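Flimeo Renews Murakami for a Second Season

The streaming service Flimeo has ordered more episodes of Murakami, the reality series that puts amateur designers in a shared workshop and sends one home each week. The renewal was confirmed on Thursday in a short note to subscribers.

The first season ran for 122 days of filming and drew most of its audience late, after clips from the semifinal spread on social media. Flimeo has not released viewing figures, but says the finale was its most watched unscripted episode so far.

The new season will have 4 more contestants than the last one, and the prize has been raised. Viewers will also get a say in the eliminations for the first time, with voting open for two hours after each episode.

One complaint from fans has been dealt with. Skincare label Celulside, whose product placements took up a good part of several episodes, is not returning as sponsor. Its place goes to Vemach, a maker of kitchen goods, which will have its name on the opening titles only.

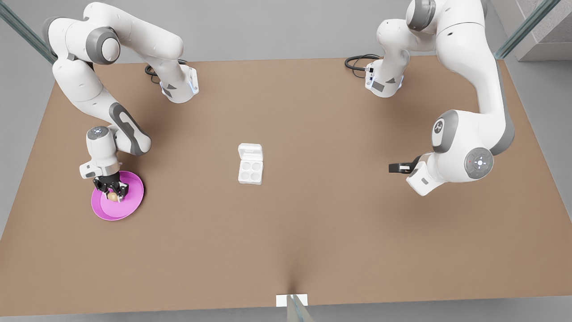

Two robot arms at a light brown tabletop, computer rendering.

Casting closes at the end of October. Roughly 70 people will be called for a first interview, and past applicants may try again.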